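탈푸르 세탁 공장, 수건 접기 자동화 준비… 직원들 일도 달라져 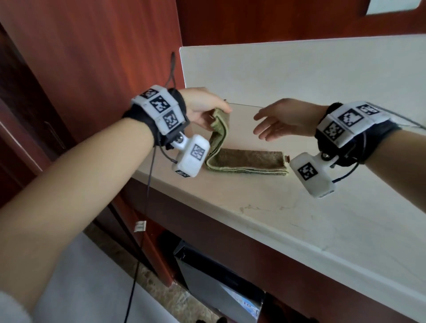 양쪽 손목에 기록 장치를 차고 올리브색 수건의 한쪽 끝을 들어 올리는 작업자.

2025년 9월 23일

호텔 린넨 세탁을 하는 회사 알루스(Alus)는 탈푸르(Talpur) 공장에서 수건 접는 일을 로봇에게 맡기기 위한 준비를 하고 있다고 밝혔다. 로봇은 자동화 회사 클라스텐트(Clastent)가 만든다. 지금은 사람의 손동작을 모으는 단계이고, 로봇은 아직 공장에 들어오지 않았다.

탈푸르 공장에서는 하루에 수건 3,000장을 처리한다. 세탁과 건조는 오래전부터 기계가 하지만 접는 일은 지금까지 모두 손으로 하였다. 수건은 모양이 일정하지 않아서 기계가 끝을 찾아 잡는 것이 어렵다고 회사는 설명하였다.

기록 작업은 7월에 시작되었다. 접기 담당 직원 27명 중에서 여덟 명이 지원하여 교육을 받았다. 이 직원들은 손목에 카메라와 표식이 달린 장치를 차고 평소와 같은 방법으로 수건을 접는다. 지금까지 저장된 동작은 3,869건이다. 장치를 차고 일하는 시간에는 작업량 목표가 적용되지 않고, 시급에 수당이 더해진다.

직원들의 의견은 하나가 아니다. 장치가 무거워서 오후가 되면 손목이 피곤하다는 말이 있었고, 케이블 때문에 팔을 멀리 뻗기가 불편하다는 말도 있었다. 회사는 이 의견을 받아서 한 번에 장치를 차는 시간을 줄였다. 한편 오랫동안 한 일을 다른 사람에게 자세히 보여 줄 수 있어서 좋다고 말한 직원도 있다.

가장 큰 걱정은 일자리이다. 알루스는 로봇이 들어온 후에도 접기 담당 직원을 해고하지 않겠다고 직원 대표에게 문서로 약속하였다. 일부 직원은 얼룩과 올 풀림을 확인하는 검사 업무로 옮기고, 다른 일부는 로봇을 관리하는 교육을 받게 된다. 직원 대표 측은 옮긴 후의 임금에 대한 내용이 문서에 아직 없다고 지적하였다.

알루스는 시드브리지(Cidbridge) 공장에서도 같은 기록 작업을 할 계획이다. 시작하는 시기는 정해지지 않았다.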